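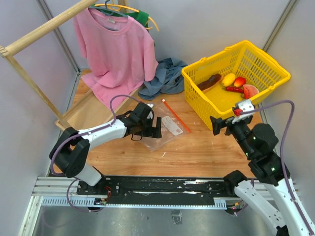
Week 4: Caring for cotton and knits

20/05/2021
Valdir Lins

Cotton jersey stretches when it carries its own weight in water. Spin it well, then reshape the neck and shoulders before drying. Heavy knits are dried flat - never on a hanger.

Read the care label first. A bar under the washtub means a gentler cycle, two bars gentler still.

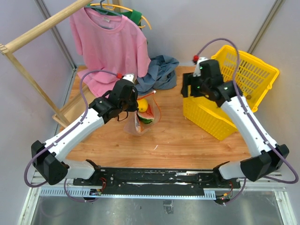 Shrinkage is worst in the first wash, so test pieces are measured before and after. Mark a square of 100 mm on each sample and record both directions. Bring your results, with the Griltov worksheet, to class 5.

Questions: Phúc Đồng, Textiles Office, Rirkness - Back to top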